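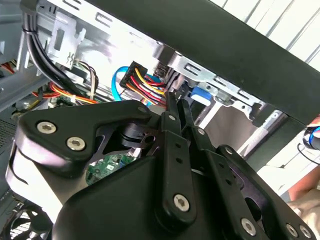
O planejador não deve esconder as suas dúvidas

Trabalho há bastante tempo com software de controle para manipulação, e o português não é a minha primeira língua, por isso peço paciência com uma ou outra frase. Quero defender uma opinião que na minha equipe ainda causa discussão: quando o robô trabalha dentro de um computador aberto, o problema maior está na interface entre a percepção e o planejamento, e muito menos no modelo de visão.

Um gabinete de desktop é um lugar ingrato. Há o metal da gaiola dos discos, com os seus recortes retangulares, há um conector SATA de energia com fios amarelos, vermelhos e pretos que se abrem em leque, há um cabo azul de dados que faz uma volta ao lado. O metal é rígido e podemos modelar. Os fios não são rígidos, e o planejador clássico só conhece duas palavras para eles: livre ou ocupado.

No projeto Saturer começamos assim também. A percepção entregava uma malha de ocupação, o planejador procurava um caminho, o controlador executava. Cada módulo tinha os seus testes e todos passavam. O conjunto falhava. De 1.556 tentativas registradas de alcançar um conector, 1.436 terminaram com um caminho válido no papel, e mesmo assim muitas pararam por excesso de força no contato com um cabo. Durante semanas procuramos o erro na rede de segmentação. Treinamos de novo com mais 300 imagens anotadas à mão e a curva quase não mudou.

O erro estava na mensagem. A rede sabia que tinha dúvida sobre a borda de um feixe de cabos pretos contra um fundo também escuro. Mas a mensagem que passava ao planejador tinha um campo booleano, e a dúvida morria ali. Depois o controlador, que recebia uma trajetória sem nenhuma indicação de risco, andava com a mesma rigidez ao lado de uma chapa e ao lado de um fio fino.

Trocamos o booleano por 4 classes de contato: proibido, evitável, tolerado e desconhecido. Parece pouco. Na prática obrigou cada equipe a dizer o que fazia com o "desconhecido", e isto foi a parte desagradável, porque ninguém queria ser o dono dessa classe. No fim ficou com o controlador, que reduz a rigidez e a velocidade quando entra numa região assim.

Conheço a objeção. A política treinada de ponta a ponta dispensa estas fronteiras, diz-se, e a dúvida circula dentro da rede sem precisar de mensagem. Pode ser. Usamos uma política aprendida para os últimos centímetros e estou contente com ela. Mas quando ela para no meio de um gabinete, com os dedos da garra entre cabos, eu preciso saber por quê, e um vetor de ativações não me responde. Um registro que diz "contato tolerado, força acima do limite" responde, mesmo mal.

Há também o custo das ferramentas, e aqui a nossa área é um pouco preguiçosa. O visualizador que usávamos, o Rastutum, desenhava a malha de ocupação com uma cor só. Olhávamos para ele todos os dias e parecia tudo certo – a ferramenta tinha a mesma cegueira que a mensagem. Pintar as quatro classes levou uma tarde. Tínhamos adiado esta tarde desde janeiro.

Não peço que todos adotem as nossas classes, que são grosseiras e provavelmente vão mudar. Peço que, antes de encomendar mais dados, se abra a definição das mensagens e se leia campo por campo o que cada módulo sabe e não transmite. No nosso caso ainda falta o tempo: a mensagem não diz há quantos milissegundos o cabo foi visto naquela posição, e um cabo empurrado pelo próprio dedo já está em outro lugar. É nisto que vamos trabalhar agora.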